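**Canero break room gets a cup rack**

January 29, 2023. The shared break room at the Canero building has switched from paper cups to reusable plastic ones. Bastian Lenz, who runs the room, said the building went through 218 sleeves of paper cups last year, at 100 to a sleeve.

The new cups come in soft colors, so people can remember which one they took.
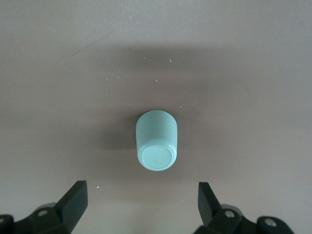 *A pale mint-green cup on the tabletop.*

Clean cups go upside down on a black wire rack, two rows of three. Lenz asks that they go back the same way after washing. A cream tray stands on the same table with a white bowl on it.

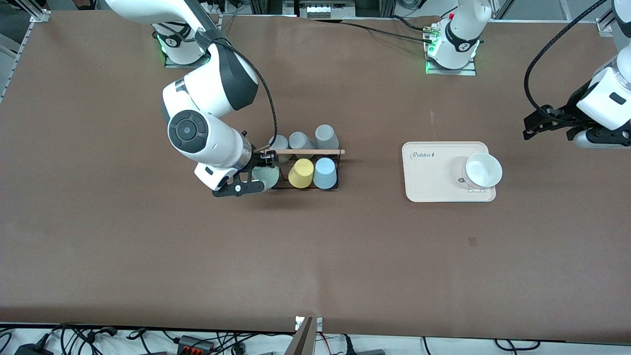
*The rack on the brown work table, with mint-green, yellow and light blue cups in the front row.*

Ottmar Nolte of Lumbao, a tenant on the second floor, had asked for the change in November. He wanted glass at first but settled for plastic after the price came in. Cups that get too scuffed can be handed in at the front desk and will be replaced.
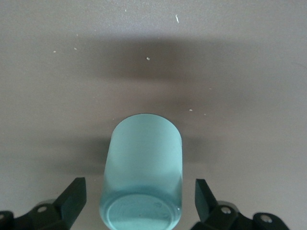
*One of the blue cups, with a few faint scuffs on its end.*

A second rack is on order for the Ekberg wing, where 13 people share one sink. Paper cups will stay in the meeting rooms for visitors.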